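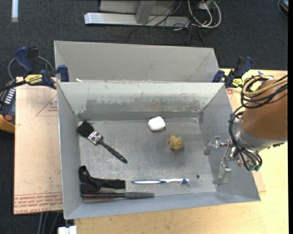 Brushes, bar soap and sheet metal bins

Open metal bins hold small brushes and bath items well if the floor is kept bare and drained. These notes apply to coated and uncoated bins.

Coating. Once the finish starts to flake, run a plastic scraper along the edge of the worn area and remove whatever lifts. Do not chase sound coating. Sand the border with 300 grit, wipe with a damp cloth, dry, and apply a thin coat of metal primer. Scratches on a bare floor can be left alone unless they show rust.

Drainage. A small hole near one end of the floor is enough for a bin this size. Shim the opposite end so water runs toward it. Clear the hole with a pipe cleaner; soap residue closes it faster than dust does.

Paintbrushes. Wash until the rinse water is clear, spin out, reshape the bristles and lay the brush flat. Standing it on its bristles sets a permanent bend. Dry the ferrule separately with a rag. Water that stays inside it swells a wooden handle and loosens the bristles.

Toothbrushes. An old one kept for scrubbing grout or ferrules should be marked on the handle with tape. Keep it out of the bathroom.

Round hairbrushes. Cut wrapped hair lengthwise along the barrel with a seam ripper, then lift it out with a comb. Soak the bristles only, 40 minutes at most, in warm water with a few drops of shampoo. Dry with the bristles facing down.

Bar soap. Never set it directly on bare steel. Wet soap holds moisture against the metal and leaves a ring. A slatted dish or a folded piece of nylon mesh works. Inger Bergmann uses the lid of a Saltusine tub with holes drilled in it.

Two bins side by side. Scraps collect at the shared edge. Pull the bins apart in February and again in late summer, vacuum the gap, and check both outer walls for rust before pushing them back.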